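拼装模型换关节零件教程:松动、断裂和重新上漆

适用对象:手里有可动人偶或拼装模型,关节松了、断了,又不想整只送修的人。做过一两次模型的人都能跟下来,没做过的建议先拿旧件练手。

更新日期:2021年3月12日,星期五

本文用的是 Sugiyama 的一款可动人偶,六寸左右的规格,肩、肘、膝都是常见的球形关节加插销结构。别的牌子结构大同小异,只是插销粗细不同,换件之前要量一下。

先判断是哪一种问题

关节出毛病分三种情况,处理方法不一样。

一种是松。摆好姿势放一晚,第二天手臂垂下来了,但拿在手里看不到裂纹。这种不需要换件,加厚球面就行。

一种是裂。转动时有轻微的咔声,或者球座边上能看到发白的细线。发白说明塑料已经受力变形,继续转迟早会断。

还有一种是断在里面。插销断了,一半留在身体那一侧,另一半在肢体里。这种最麻烦,要先把断件取出来。

判断的时候把零件拿到台灯底下,慢慢转一圈。不要用力掰,很多人就是在检查的时候把裂的掰成断的。

需要准备的东西

游标卡尺一把,塑料的也可以,精度够用。

手钻和钻头。钻头要比插销细一号,另备一支与插销同粗的。

瞬间胶,选流动性低的那种。流动性高的容易渗进关节缝里,整个粘死。

水性消光保护漆,用来加厚球面。

海绵砂纸,粗细各一张。

替换关节。我用的是 Hivureo 的通用球形关节,一板里有几种尺寸,买的时候看插销直径,不要看包装上写的人偶高度。

桌面要平,光线要足。小弹簧和插销掉到地上很难找,桌上垫一块浅色毛巾,零件落下去不会弹走。
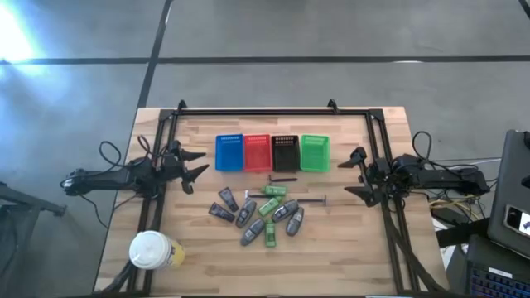
第一步:拆下肢体

用吹风机低档热风对着关节吹半分钟左右,塑料受热变软之后再拔。吹的时候风口离零件一个手掌的距离,不停移动,不要对着一个点。

拔的方向要和插销平行。手臂一般是横着往外拔,大腿要看结构,有的是往下,有的是往侧面。说明书里的组装图倒过来看就是拆的方向。

拔不动就再吹一次,不要用钳子硬夹。如果一定要用钳子,在钳口包两层布。

拆下来的零件按左右分开放。左右手臂的球座看上去一样,角度其实有差别,装反了肩膀会翘。

第二步:处理松动的关节

只是松的话,做完这一步就可以跳到最后的组装。

把球面擦干净,用笔刷涂一层薄薄的消光保护漆。涂完竖着插在牙签或者夹子上,等干透再涂下一层。一般涂两层,手感偏松的涂三层。

不要一次涂厚。涂厚了表面干了里面没干,装回去一转就会卷起来,还得刮掉重做。

有人直接用瞬间胶加厚,滴一滴抹开,等硬了再装。这个办法快,但是厚薄不好控制,而且胶没有完全硬化就装回去的话会粘死。我自己只在金属插销上用过。

第三步:取出断在里面的插销

用比插销细一号的钻头,对准断面中心,手转,慢慢钻进去3毫米。不要用电钻,电钻转速高,塑料会熔化,抱住钻头。

钻进去之后不要急着退出来,轻轻往外带。多数情况下断件会跟着钻头一起出来。

带不出来的,换成与插销同粗的钻头,把断件整个钻掉。这时候一定要扶正,歪了孔就会偏,装上去肢体是斜的。我的朋友 Geum-ok Yeom 的做法是先在断面中心用针扎一个小坑,钻头落在坑里就不会跑,我试过以后一直这么做。

孔里的碎屑用牙签挑出来,再吹干净。

第四步:量尺寸,选替换件

用卡尺量原来插销没有断的那一段。量两次,取靠近根部的数字,端头常有磨损,量出来会偏小。

这只人偶的肩关节插销是4毫米,替换件里有正好同样粗细的,可以直接用。如果买不到一样的,选粗一点的,用砂纸磨细。选细的再用胶补,承力不好,过不了多久又会松。

插销长度也要对一下。太长会顶到身体里面的隔板,装不到底。多出来的部分用剪钳剪掉,剪口磨平。

第五步:试装

先不上胶,把替换关节插进去,装上手臂,转一圈,看有没有蹭到身体。

抬手、平举、放下,三个位置都停得住就可以。停不住回到第二步,给新球面涂一层保护漆。

要是转起来太紧,千万不要硬转。拆下来用细的那张海绵砂纸在球面上轻轻过两下,再试。磨多了没法恢复,宁可多试几次。

第六步:上胶固定

只有插销固定的一端上胶,活动的一端不上。

胶点在孔里,不点在插销上。点在插销上,插进去的时候多余的胶会被推到外面,流进关节。用牙签蘸一点抹在孔的底部就够了。

插到底以后扶住不动,数到49再松手。接着平放一夜,第二天再活动。

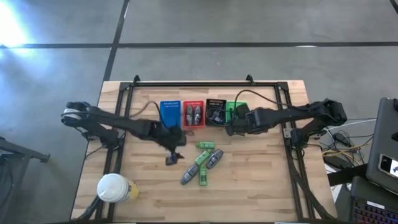

放置的时候肢体不要悬空受力。手臂刚换好的,让它自然垂在身体旁边,下面垫一点纸巾。腿刚换好的,整只人偶躺着放,不要急着立起来试平衡。

第七步:补漆

替换关节多半是黑色或者灰色,和原来的颜色对不上。露在外面的地方不多,不介意的可以不补。

要补的话,先用细砂纸把表面磨到不反光,再喷一层底漆,然后上色。颜色宁可调深一点点,深色在关节缝里看着像阴影,浅了会很显眼。

球面和球座接触的部分不要上色漆。漆膜会磨掉,磨下来的粉末还会弄脏周围。用遮盖胶带包住球面,或者涂完以后把那一圈擦掉。

常见问题

换完以后关节转动有粉末掉出来?

保护漆没有干透,或者涂得太厚。拆下来刮掉,重新涂。

可以用3D打印的关节吗?

可以,不过光固化打印的件偏脆,受力的肩和髋不建议用。手腕、脚踝问题不大。Keegan Lapointe 在 Trenton 的模型店里卖过一批打印件,材料是偏韧的那种,我用在手腕上,没有断过。

透明件断了怎么办?

透明塑料比普通塑料脆,热风吹的时间要减半。瞬间胶会让透明件发白,改用专门的透明件胶水。

给小孩玩的人偶能这样修吗?

年纪小的孩子还会把玩具往嘴里放,不建议修,关节断了就收起来。上过胶和漆的零件,还有换下来的小插销,都要放在孩子够不着的地方。

收藏用的要不要提前加固?

不需要。没有松的关节不要去动它。盒装没有开封的更不要为了检查拆开。每年11月天气转凉以后塑料会变硬,这时候换姿势先用手焐一会儿再转。

费用

替换关节一板加上保护漆,不超过100元,能用好几只。送到店里修一个关节的价钱跟这个差不多,还要等。Flevum 的老款人偶插销是方形的,通用件装不上,需要另外找专用件,那个做法我会单独写一篇。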